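News from the club: the women's team comes back to training

Dear members and supporters of Sedier,

The summer break is finished and the women's first team is again on the grass at Jekthorpe. The first training started at 6:30 in the evening, and for many of us it was a pleasure only to hear the balls again. The field looks good. The new seeds in front of the north goal have grown well, but we ask everybody to walk around this part and not across it until the end of August.

Last season we finished on place 7 in the league. For a team which came up from the lower division one year before, this is a result we can be satisfied with. The autumn was difficult, we lost too many points in the last minutes of the games, and in November we were even in the relegation zone. After the winter the team played with more patience. The home game against Čierny in April was for me the best of the whole year, even if we got only a draw. We were behind at half time and we ran until the end.

In total 3,396 people came to our home games during the season. This is the highest number since the women's section exists. The best single game was the last one in May, with 391 people around the field. On the east side the people stood in two rows, and the kitchen had no more sausages already before the second half. We thank everyone who came, also in the cold weeks of February when the wind goes directly through the old stand.

There are some changes in the squad. We have 2 new players in defense, both from Zenon, and they have already trained with us in June as guests. One of them can also play in midfield on the left, where we had the most problems with injuries. Three players have stopped after the season, one because of her studies in another city and two because of work. We will say goodbye to them in a correct way before the first home game, with flowers and with the team photo from last season, signed by all.

The coaching team stays the same. The training times also stay the same, but the third training of the week moves from the main field to the small one, so that the girls' under-15 team can use the lights. Please look at the plan at the entrance of the changing rooms, it is the one which is valid. The plan on the old website is not corrected yet.

We will play four preparation games. Two of them are at home, one is in Čierny, and the last one is a small tournament at Zenon with short games of 30 minutes. The bus for the tournament leaves from the parking lot in Jekthorpe at 8:15 in the morning. Supporters can come with the bus if there are free places, but the players and the staff have first choice. Please write your name on the list in the clubhouse, and write also a telephone number which we can read.

For the new season we want to stay in the league without the stress of last autumn. The coaches have spoken about more goals from corner kicks and free kicks. Last year we scored very few in this way, and we had tall players in the box. So you will see in the preparation games some things which are new, and maybe not all of them will work on the first day. I ask for a little patience from the side line. 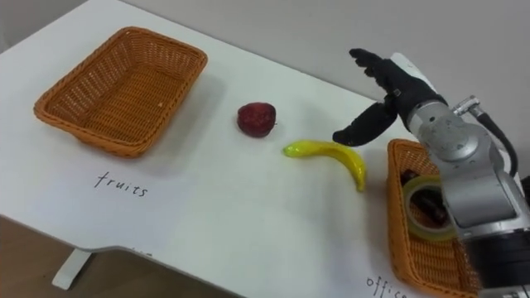 Fruit on the table: an apple and a banana.

Some words about food and drinks on training evenings. The players bring their own bottles, with a name on them. Tap water is free in the changing rooms. Parents of the under-15 girls have asked if the clubhouse will be open during training, and the answer is yes, from 6:00 until 9:00 in the evening. Coffee and tea cost the same as last season.

Season tickets can be bought from the beginning of August in the clubhouse. Who had a ticket last year can keep the same seat in the stand, but please tell us before the end of the month. Children under twelve do not pay. The new scarves are ordered and should arrive before the first league game. They are again blue and white, only the letters are bigger.

Also we still look for two people for the line flags in the preparation games, and for one person who can drive the small bus when the regular driver is on vacation in September. You can write to the office or speak with the coaches after training.

See you in Jekthorpe,
The editor of the women's section newsletter, Sedier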